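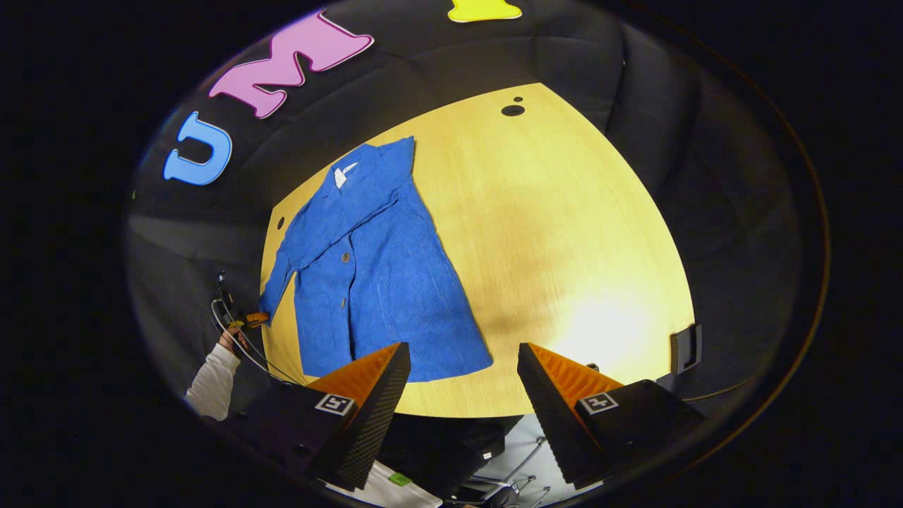 Right, I'm doing it. The Great Shirt Sort. I have been saying "I'll do it in December when it's quiet" and December has never once been quiet, so it's happening tonight with a pot of tea.

Ground rules, because I know what I'm like. If I haven't worn it since last winter it goes in the bag for Flolosby. If it fits and I like it, it gets folded PROPERLY and goes back in the drawer. There is no maybe pile. (There is already a maybe pile.)

First up, the blue one with the nubby weave and the little brown buttons. Keeping it, obviously. I've had so much wear out of this shirt and it goes with literally everything. Long sleeves, nice collar, doesn't show toast crumbs.

It's creased though, and I refuse to iron before folding. Smooth it flat with your palms, start at the collar and work down, and most of it sorts itself out. My mum would be appalled.

For the people asking how I fold long sleeves (hello Montserrat Miranda, I saw your message, I wasn't ignoring you, I was under a heap of jumpers):

Do the buttons up first. You don't need all of them, just the top one, one in the middle and one near the bottom. If you skip this the front slides about and you end up with a sort of fabric croissant.

Then face down, arms out. Fold one side in to the middle of the back and lay the sleeve straight down on top of itself. Same again with the other side. You want a long tidy rectangle with the collar at one end.

Then the bottom third up, and up again so it meets the collar. Flip it over and you've got a shop-style shirt, or a shop-style shirt on the last day of the sales in my case.

The drawer is 52 cm wide, which I know because I measured it for those Noltik dividers and then bought the wrong dividers. Two stacks fit side by side if I'm careful. Three if I sit on the drawer.

Tea break. Up to 30 things folded now, and that includes pyjamas, don't judge me.

Someone's asked about rolling instead. I roll T-shirts and gym stuff, no problem at all. But anything with a proper collar comes out looking like it's been slept in, and I'm not going back to that after the Cifuentes wedding.

Marcelino Prieto has replied to say he hangs everything, even T-shirts. Marcelino, how big is your wardrobe?? Mine is basically a cupboard with ambitions — one rail and half of it is coats.

Oh, and I found a shirt I'd completely forgotten about! Green, Parnurance, still got the spare button in its tiny bag. Tried it on over my pyjama top and it fits. Best part of the evening so far.

Flolosby bag has 6 things in it. I took one out again. I put it back. We're leaving it there and I'm tying the handles.

Drawer shuts! First time in ages. The socks are still all over the bed, so that's tomorrow's thread, and if anyone has a system for odd ones please send it before I lose the will. Night all x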